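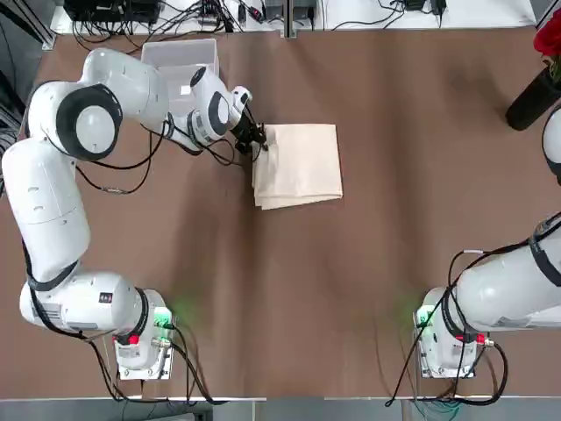 Clevero Compact Vented Dryer: Review After 160 Loads

Posted 19 May 2025

The Clevero compact is a front-loading, vented tumble dryer that runs on an ordinary household outlet. It is sold for apartments, campers, and laundry closets too narrow for a full-size machine. Rated capacity is 9 pounds of dry fabric. I bought mine at full price from the Stuvham appliance outlet in Candthorpe and have used it as the only dryer in a two-person household for the length of this test. Nothing was supplied by the manufacturer.

The short version for readers comparing models: drying is even, the filter is well made, the moisture sensor is mediocre, and the supplied vent hose should be replaced before the first load. Details follow.

Installation

The dryer arrives upright on a foam base with the drum blocked by two cardboard wedges. Remove both. The manual mentions only one, and the second sits behind the drum lip where it is easy to miss. The feet thread in and out with a standard wrench and hold their setting. I checked level at the start, again after the first month, and most recently before writing this, and have not had to adjust anything.

Wall mounting is possible with a bracket sold separately. The bracket hangs the unit with the controls either at the top or at the bottom, and the control panel label can be peeled off and replaced with an inverted one from the accessory bag. I mounted mine above the washer with the controls at the bottom. The bracket needs to be screwed into studs. Its slots did not line up with the studs in my wall, so I ran a plywood board across them first and fixed the bracket to the board. Clevero should either widen the slots or print the hole spacing on the outside of the box.

The power cord exits on the right rear and is short. An extension cord is prohibited by the manual, correctly, so measure the distance to the outlet before choosing a position.

Venting

The supplied hose is thin white plastic over a wire coil. It kinks at the first bend, it traps lint in the ridges, and it is the wrong thing to attach to a heating appliance. I used it for one load in order to have a baseline and then fitted semi-rigid aluminum duct with a Garrido wall cap. The same load of towels finished noticeably sooner with the metal duct. Keep the run short and use as few elbows as the room allows. A compact dryer has a small blower and loses airflow quickly when the duct is long.

The Garrido cap has a damper flap that closes by gravity and a removable screen. Remove the screen and leave it off. Lint collects on it within a few loads and the flap then fails to open fully. The flap itself seats well and I have not felt a draft in the closet during cold weather.

Controls and programs

There are two knobs. One selects heat: air only, low, or high. The other selects a timed run or one of three sensor programs labeled Damp, Dry, and Extra Dry. A start button sits between them. There is no display, no clock, no delay timer, and no wireless connection. The timer knob turns in one direction only and can be heard ticking in an adjacent room.

The drum reverses direction every few minutes on sensor programs and does not reverse on timed runs. This is a poor decision. Reversal is what keeps sheets from rolling into a rope, and many owners will use the timed setting for sheets after finding out how the sensor behaves with them. 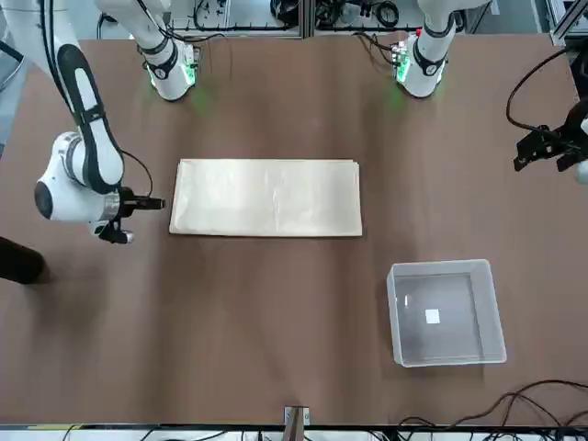 The door opens to the left and cannot be rehung. When the dryer is stacked over a washer whose door opens the other way, wet items have to be carried around one door or the other. The latch is mechanical, with a positive click, and has shown no wear. The door glass stays cool enough to touch on low heat and becomes uncomfortable on high.

Drying results

I sorted loads into four groups and kept a notebook by the machine. Weights were taken dry on a luggage scale.

Light cottons. T-shirts, pillowcases, napkins, and thin dish towels are what this dryer does best. A half load on Dry comes out uniformly dry, including seams, with little wrinkling if it is removed promptly. Flat pieces can be folded straight from the drum. Left to sit for an hour in the closed drum, they crease hard enough to need ironing. There is no anti-wrinkle tumble after the cycle ends, and I consider this the most significant missing function on the machine.

Bath towels. Four is the practical limit. The rated capacity would allow more by weight, but towels fill the drum before they reach it, and with five or six the outer faces dry while the folded inner sections stay damp. On high heat with four towels, results are good and the pile comes out raised.

Sheets. One queen set is possible, though not advisable. The fitted sheet collects everything else in its corners. Drying the flat sheet separately from the fitted sheet takes two cycles and less total time than drying them together, stopping, untangling, and restarting. I now do it this way every time.

Heavy cottons and denim. Two pairs of jeans dry acceptably on a timed high run. Waistbands and pocket bags lag behind the legs. The Extra Dry program overshoots on legs and still leaves the waistband slightly damp, so it offers no advantage.

Synthetics were fine on low. I did not test wool, down, or anything with a waterproof membrane.

The moisture sensor

The sensor consists of two metal strips inside the drum at the front. It detects conductivity when damp fabric bridges both strips. With small loads, fabric may not touch the strips often enough, and the program ends early. With a very small load (a few washcloths, for example) it ended within minutes and the contents were still wet. Adding a dry towel to the load corrects this in most cases.

The strips also become coated. Fabric softener is the usual cause, and dryer sheets make it worse. I wipe the strips with white vinegar on a soft rag once a month and dry them afterward. Before I started doing so, early shutoff had become frequent even with medium loads. The manual places this instruction in the troubleshooting table. It belongs in the routine maintenance section.

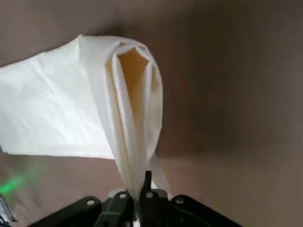
Thin, smooth fabrics give the sensor the most difficulty after very small loads. They dry quickly and unevenly, and a single damp hem that never reaches the strips will not extend the cycle. For these I ignore the sensor and set a timed run on low, checking once near the end.

Lint filter and maintenance

The primary filter is a round, fine-mesh disc at the back of the drum held by a quarter-turn ring. It is better than the flimsy folding type found on many small dryers. The mesh is bonded to a rigid rim, lint peels off in one sheet, and the ring cannot be fitted crooked. A secondary foam filter sits behind it and should be rinsed every 16 loads according to the manual. I found that interval reasonable for mixed laundry and too long for new towels, which shed heavily through their first several washes.

Let the foam dry completely before putting it back. A spare is inexpensive and means the dryer does not have to stand idle in the meantime.

After the last load of the test I removed the rear cover to inspect the blower housing. There was a thin film of lint on the impeller and a small amount packed below the exhaust outlet. I vacuumed both. The belt showed no glazing and the idler pulley turned freely. Unplug the machine before doing any of this, and note that the cover edges are sharp.

Noise and heat

Motor noise is low and steady. What carries through the wall is the timer and any zipper or button striking the drum. Mounted on the board, the unit transmits a faint hum to the studs, audible in the bedroom behind it when the house is quiet. Rubber washers between bracket and board reduced the hum but did not remove it.

The closet warms up during a high heat run. I leave the closet door open. The intake is at the rear, and the manual asks for clearance on that side that the wall bracket provides by default.

Cost

The dryer, bracket, metal duct, wall cap, and spare foam filter came to just under $500 before tax. The bracket accounts for more of that than it should. A buyer who places the unit on a shelf or on the floor will spend less.

Faults during the test

One. The start button stuck in its pressed position partway through the second month. The cause was detergent residue that had dripped from a bottle stored above. Cleaning fixed it and it has not recurred. The button has no seal, so storing liquids over the machine is best avoided.

Who should buy it

Suitable for one or two people who wash small loads often and can run a short duct to an outside wall. Households that wash bedding for more than two beds each week will spend too much time splitting loads. Buyers without access to an exterior wall should look at a condenser or heat pump model instead, and should not use an indoor lint bucket with this one.

Good: even drying on light cottons, rigid filter, simple controls, easy access for cleaning.

Bad: supplied hose, no reversal on timed runs, no wrinkle guard, fixed door hinge, bracket price.

I am keeping it. The notebook stays by the machine, and I will add a note to this page if the belt or the sensor needs replacing.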